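*Handout 5, for the session on faults that don't look like faults. Bring it with you in June. You will be allowed it in the exam, for what good it does you.*

## The Prekero stoppage

Last week we did faults that announce themselves: the bang, the smell, the red banner across the screen. Those are the pleasant ones. Today's fault produced a green tick.

The Prekero cell was a two-arm station built by Dosico to fit wire looms to control boards. One arm held the loose ends of the loom. The other picked up the plug, carried it to the socket on the board, pushed, let go and went back for another. The program ran to 401 lines, most of them comments, several of them rude.

On the morning in question the cell reported 100 boards done and 100 good. The first person to power one up got nothing. So did the second. By lunch there was a stack of boards on the bench, each with its plug sitting in the socket at a slight angle, like a hat on a drunk uncle.

## What the cell thought it knew

The check for "plug seated" was a force check. Push down, watch the force climb, and when it passes the limit, call it done. This works if the only thing that can push back is a fully seated plug. Write down three other things that can push back before you read on.

The usual answers:

- the rim of the socket, if the plug is off to one side
- the plug's own latch, if it has gone in the wrong way up
- the wires, if they are being pulled from the other end

Most groups get the first two. Prekero was the third.

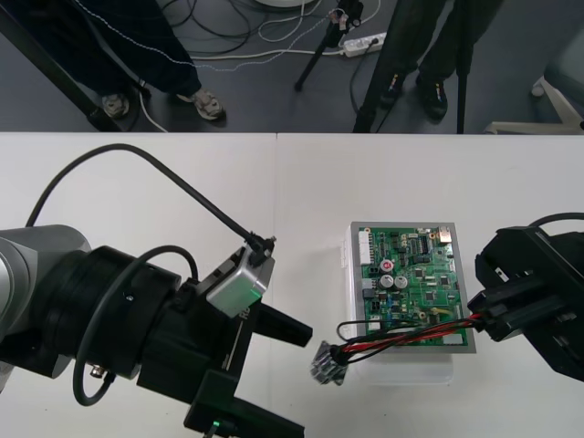
Tension is the part of this job that students leave out of their drawings. On paper a wire is a line, and a line goes where you put it. On the bench it is a spring with opinions. Look at the red and black bundle running across the board from the right-hand gripper: it is taut, and the small plug at the other end is lying on the table in front of the open left-hand fingers. At that point in the job a tight bundle does no great harm. Now pick up the plug in your head and try to turn it, lift it and line it up with a socket while the far end stays exactly where it is. You will find you are short of wire, and the gripper will find it too, except that the gripper will call it "force limit reached" and be rather pleased with itself.

In the Prekero program the holding arm never gave any slack. It had been taught its position with a longer loom, on a good day, and the position was saved. Then Morance, who made the looms, shortened them. The change was in the delivery note. The delivery note was in the box. The box was under the bench.

## Why it took a whole morning

Two reasons, neither of them clever.

The force log was kept, but only the peak value. A seated plug and a dragged plug reached the same peak. The curves on the way up were quite different: one has a small drop where the latch clicks home, the other climbs like a hill. Dosico had thrown the curves away to save disk space.

And there was no pull test. A gentle tug after letting go would have had the plug out of the first board.

## Before the practical

Read the Győri notes on compliance, sections 3 and 5. Section 4 is about glue.

In your pairs, write the insertion step again so that:

1. the holding arm moves in as the plug moves, keeping the bundle slack
2. "done" needs the latch drop as well as the peak
3. a failed pull test stops the cell and says why, in words

Keep your hands outside the marked area while either arm has power. A stopped arm may just be waiting for the other one, and from where you are standing it looks exactly the same as a finished one.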